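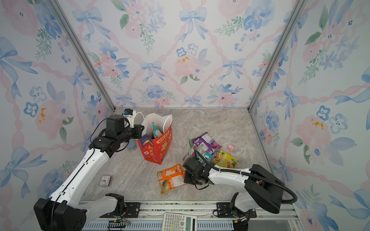

Blagoje Shehu would have bought the stiffer fingers and been done with it. A soft pad hides your mistakes, he told me on the phone before I had finished explaining what I wanted to try, and if the arm is half an inch off you'd better know it right away.

He may be right. I've spent most of April going back and forth on this, and I still change my mind depending on which snack is on the floor.

The question I started with was a small one. Two arms, a bag, a pile of groceries: which gripper fingers would you want if you could have only one kind? Mundau sells a parallel gripper with plain hard fingers, flat and narrow, very good at getting under an edge. Brendetti makes a padded set with a rubbery face that gives a little when it closes. Berisha, the smallest of the three companies, ships a ribbed finger that sits somewhere in between. I wanted to try all of them on things people buy and carry home, and snack packets are wonderful for this because they are so badly behaved! They're slippery and full of air, and the food inside slides to one end the moment you lift.

A wooden block never does that. You can tune an arm on blocks for a week and feel like a genius, then hand it a bag of chips and watch all your confidence drain away.

I ran 800 pickups over the month. The arm got the packet off the floor and into the bag on 718 of them, which made me very happy until I went through the misses. Almost all of them came from the same motion, the one where the fingers come straight down on a packet lying flat. The hard Mundau fingers either pinched up a good fold of wrapper or skated right across it. The Brendetti pads hardly ever skated, but they're thick, and when two packets overlapped they liked to bring both.
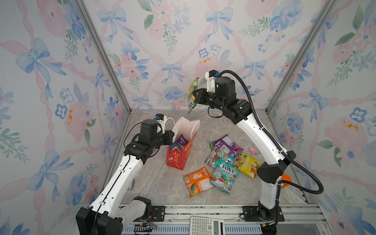
Getting a packet into the air is the easy half, anyway. Lowering it into a paper bag is where I learned the most, and where I started to care a lot less about fingers and a lot more about what the wrist could see. A packet held by one corner swings. Held across the middle it stays put, but now it's wider than the gap you're aiming for, so the wrist has to turn before it goes down. With the padded fingers I could make that turn fast. With the hard ones I had to slow everything way down or the packet would creep around in the grip.

The ribbed Berisha fingers surprised me here. They were my least favorite on the floor (the ribs catch on seams, and you end up dragging things sideways) but over the bag they were lovely, steady and easy to let go of. Letting go sounds like nothing. Try it with a clingy rubber pad and a wrapper that weighs next to nothing, and you'll see the packet ride back up with the fingers about as often as you can stand.

Then there's the bag itself. Paper walls lean when you brush them, and a rope handle likes to flop into the opening. The obvious fix is to use the second arm to hold things steady, and I put that off far too long. I'd been treating the left arm as a spare. Once I gave it the handle and told it to stay there, the right arm's job got so much simpler that I went back and repeated my worst 30 tries from the first week. Only 13 of them had gone in originally. I won't pretend the second round was a fair test, as I'd had weeks of practice by then, but wow, what a difference to sit and watch. 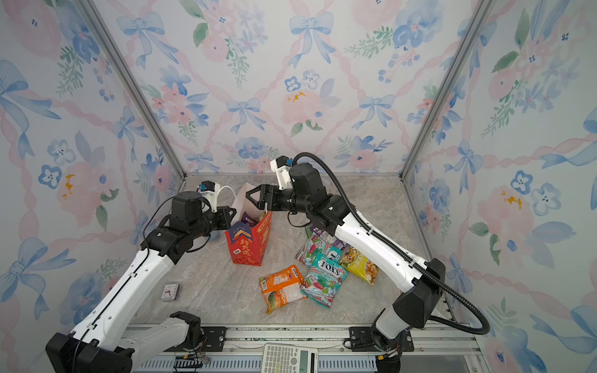 Cyrill Schnyder

Two arms also means two wrist cameras, and I had ignored one of those as well. The controller I use is a Vernum, an older model with a plain menu and a very patient way of handling dropped signals. It lets you pick which camera the arm trusts for the last few inches of a move. I'd always had each arm trust its own. Letting the right arm borrow the left one's view near the rim of the bag took me a Saturday to set up, mostly because I had typed one offset with the wrong sign and spent the morning blaming the cable.

It's worth the trouble. Your own wrist camera is great until the thing you're holding blocks it, and a full-size chip bag blocks nearly everything. The other arm is already over there, looking at the opening from the side.

As for the fingers, I've left the Brendetti pads on the right arm and put the Mundau set on the left, where a narrow finger is just the thing for hooking a handle. Blagoje called that cheating, and he wants to see the same pile done with hard fingers on both sides at full speed. I've told him to bring his own snacks. Next on my list is a thinner pad for the right side, trimmed down at the tip so it can get under a packet without bringing the neighbor along.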